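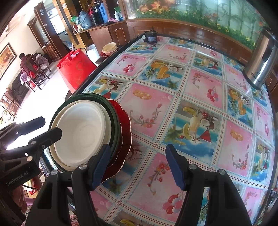

# About Munondale Water Trust

We look after a river that most people drive over without noticing. The Plostard is 11 miles long, brown for much of the year, and crossed by a highway bridge whose sign was spelled wrong until quite recently. It starts as a wet patch in a sheep pasture above Munondale and ends in the Tranell Reservoir, where it becomes drinking water and people finally start to care about it.

We care about it earlier than that. It's more or less the whole job.

## How we got started

The Trust began with an argument over a ditch. Two neighboring farms at the top of the valley had each believed for years that the other one was responsible for clearing it. One dry June the ditch stopped carrying anything at all, the spring-fed pond below it turned into a field of cracked mud, and both farms wrote angry letters to the county on the same day. The county wrote back to say that the ditch did not appear on any map it owned.

A public meeting was called. It ran until almost midnight and settled nothing, apart from the discovery that a good many people in the room had a spring, a well or a creek that wasn't behaving the way it used to. Someone passed around a legal pad. The names on that pad became our first mailing list, and a few of them are still getting a newsletter they have never asked us to stop sending.

The pond came back, by the way. It took four years, a new culvert and a long fence to keep the cattle out. Both farms now claim the credit.

## What we do

Most of our work falls under the heading of slowing water down. Rain that lands on the upper valley used to soak in, hang around in the soil and seep out of the hillsides for months. After decades of drains, straightened channels and hard-packed ground, a lot of it now heads for the reservoir as if it were late for something. The springs dry up in summer and the lower road floods in winter, and we get phone calls about both.

So we block old drains. We put bends back into creeks that had them taken out. We plant alder and willow along the banks and then spend several years persuading deer to eat something else. We dig shallow recharge ponds on land where the owner is willing, and we drink a great deal of coffee on land where the owner is still thinking it over.

We also keep records. There are 661 springs and seeps in our survey, each with a number, a location and a note on whether it was running when we last visited. For a long while the figure we gave out was 669. The difference is eight springs that had been entered twice under different names, because every farm in this valley has a "Cold Spring" and none of them will give it up. We've corrected the figure everywhere we could find it. If you have one of the old tote bags, please think of it as a collector's item.

## The Mokoena site

Our largest project is at Mokoena, the flat bottomland south of the highway. It was a wetland, then it was a hayfield, then for many years it was a hayfield that wished to be a wetland and ruined a tractor every spring. We lease it now and have stopped fighting it. The main drain was plugged in stages, the old channel was reopened at its upper end, and the water has been left to find its own way through the rest.

It isn't pretty in the calendar-photo sense. Visitors who have heard us describe it tend to stand at the gate for a minute and then ask where it is. But there is standing water in August, the frogs are deafening, and the well at the nearest house has held its level through two dry summers. We're careful about taking credit for the well. The owner of the well is less careful, and we haven't corrected them.

There's a boardwalk. It's short, and slippery from October onward.

## How we're run

Munondale Water Trust is a nonprofit with 2 paid staff, a rented office over the hardware store and a truck that starts on the second try. Everyone else gives their time. Funding comes from memberships, small grants and the annual plant sale, which is the only event in our calendar that has ever turned a profit.

We don't own any water rights and have never tried to get any. We can't make a landowner do anything, which we mention because we are often asked to make one do something. What we can offer is a site visit, a plain-language report and help with the permit forms. The forms are worse than you'd think.

We don't test tap water. If yours tastes odd, call the utility that runs your supply, and do it before you call us, even though we are friendlier.

## Getting involved

Work parties run on weekends from fall through early spring, when the trees are dormant and the mud is at its best. Bring boots and gloves. We have shovels in every condition. No experience is needed, and people who say they have experience will be handed the heavy end.

If you have a spring, seep or soggy corner on your land that isn't in the survey, we'd like to hear about it, including the ones that dried up years ago. Old names, family stories and a rough pencil map are all useful. A surprising amount of what we know about the upper Plostard came off the back of a feed store receipt.

Membership forms are at the office and at the library desk in Munondale. The office is open weekday mornings, unless it has rained hard overnight, in which case we're out looking at a culvert and you should leave a message.

*Page last updated January 6, 2025*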